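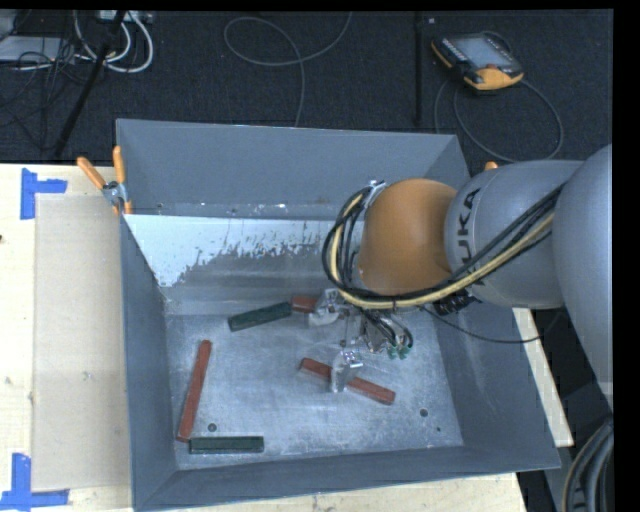
Lundidden 860 Open-Top Metal Bin

Reviewed February 23, 2024

I have never understood how a bin gets a brochure. The Lundidden 860 has one, eight glossy pages, and the word "flow" is in there more often than the word "metal." So I went into this expecting to be annoyed, and for the first week I was.

What you get is a big gray metal bin with an open top and tall, flat walls that slant. No lid, no dividers, no liner. We bought ours in August to replace a pair of wire baskets that had held our short bar stock for years, and I have now lived with it for long enough to have opinions about nearly everything on it.

Start with the walls. The brochure claims the slant "guides the contents toward the working area," and I took that for sales talk. It's half true. A bar that goes in near the wall does slide down and end up on the floor of the bin, where you want it. But it doesn't line itself up with anything. Put five bars in, red and green, and you get five bars lying at five angles, one tucked against the side and a couple touching each other in the middle. If you were picturing neat rows, buy a rack. Pellance makes a decent one and it takes up less room.

The slant does help with sight lines. With the old baskets I was always leaning over to see what was down there. In the 860 I can tell a brick red bar from a dark green one from several steps back, which sounds like nothing until you've pulled the wrong color for the third time in a morning. The plain floor helps with that too. I would still like it better if the walls were lower by a hand's width. Teresa Wróbel, who shares the bay with me and is a good deal shorter, has to go up on her toes for anything lying against the far side, and she has told the dealer so in writing.

Now the finish, where I have a real complaint. Lundidden calls the inside surface "wear-ready." I don't know what that means. Ours is scuffed down to a silvery look across the floor, covered in fine scratches with pale smudges here and there, and there are small dark round spots that I haven't been able to wipe off. None of it changes how the bin works. It's a bin, it has bars dropped in it, I get it. But the price was 20 percent over the plain Clindanon model, and the salesman spent a fair part of our phone call telling me the extra went into the surface. I'd like to know which surface he was talking about.

The floor is also shiny enough to throw light back at you. Under our overhead lights you get blurry reflections down there and a bright glare on the back wall, and a dark bar lying flat can be harder to judge than it ought to be. A matte floor would fix that. I tried a rubber mat cut to size and gave up on it after two days, as the bars didn't slide any more and we lost the one thing the slanted walls were good for.

Noise: yes. Metal on metal, and an open top to let it all out. If your bench is beside it, you'll hear every bar go in. The wire baskets were quieter, and I did not expect to miss anything about the wire baskets.

Corners and rim are better. The rim comes to a proper point at the corners, and I kept waiting to catch a sleeve on one. Hasn't happened yet. Nothing has bent, either, and we aren't gentle.

Cleaning is a brush and a rag and takes no time at all, apart from the spots mentioned above.

On returns: Lundidden gives you 30 days, and you pay the freight. Shipping a bin this size back would have cost enough that I never seriously considered it, and I suspect they know that.

Would I buy it again? For short stock that you pick out a piece at a time, probably, if the dealer came down to the Clindanon price. At full price I'd go and look at the Clindanon first, and I'd bring a couple of my own bars along and drop them in.

Score: 7 out of ten. I had it at six until I went back and used one of the old baskets for an afternoon.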